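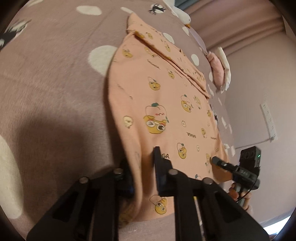

Hand-held gripper at the hem of a printed long-sleeved top, on a polka-dot blanket.

Gripper Technician, Hand-Held Tools (full time, Florano workshop)

Druton is hiring a technician to set up, look after and repair the hand-held grippers used in Jaidee, our garment-handling project. If you like small mechanisms and enjoy getting a sticky joint to move freely again, we would love to hear from you!

About the work

Our operators carry the grippers into ordinary rooms and use them on ordinary clothes: sleeves, hems, collars, pajamas with bears on them. Fabric is a wonderful test of a tool. A finger that closes a hair late will ride over a fold, and a burr you can barely feel with a thumbnail will pull a thread. Everything we learn from the grippers depends on each one closing the same way on every job, and you would be the person who makes that happen.

The bench is yours. You will look after one model of gripper and its spares, and you will get to know it very well. In January we moved to a fixed service interval of 300 hours per tool, with a short check every time one comes back to the shop.

What you will do

Strip, clean and reassemble grippers: fingers, side plates, linkage and pins
Check the pins for play and replace worn ones before the fingers start to wander
Line up the fingers and set the closing force on the bench scale
Pick lint out of the joints (there is a lot of lint, and fleece is the worst)
Inspect cables and plugs for strain, and make up new leads
Run the 200-cycle test on a cotton swatch after each repair, then again on fleece
Keep the service log, in plain words that the next person can follow
Go out to operators now and then, watch how they hold the tool, and bring back ideas

That last one matters to us. Two of our best fixes last year came from a technician sitting on a bedroom floor while somebody folded shirts.

What we are looking for

You have repaired things for a living, or for long enough that people bring you theirs. Bicycles, sewing machines, cameras, printers and lab equipment all count. You can solder a connector, read a simple drawing and tell by feel when a screw is tight enough in plastic. A degree is not required, and neither is a background in robots. We will teach you the test software, which is a bit homely but does the job.

It helps if you have worked with 3D printed parts or small bearings. Sewing experience is a real plus, so please mention it.

The practical part

Full time, daytime hours, with some flexibility around school runs. The workshop is on the ground floor with step-free access. Travel to operators takes up a few days a month and we pay for it. You get a tool allowance of $800 in your first year, to spend on whatever makes the bench feel like your own.

How to apply

Send a resume and a few lines about something you fixed, including what went wrong on the way, to the hiring desk at Druton, Prendidby Building, Room 114, Florano. Photos of the repair are welcome. Please quote "Jaidee bench" on your application.

Applications close March 8, 2020. Shortlisted applicants will be invited to spend a paid half day at the bench with us, taking a gripper apart and putting it back together.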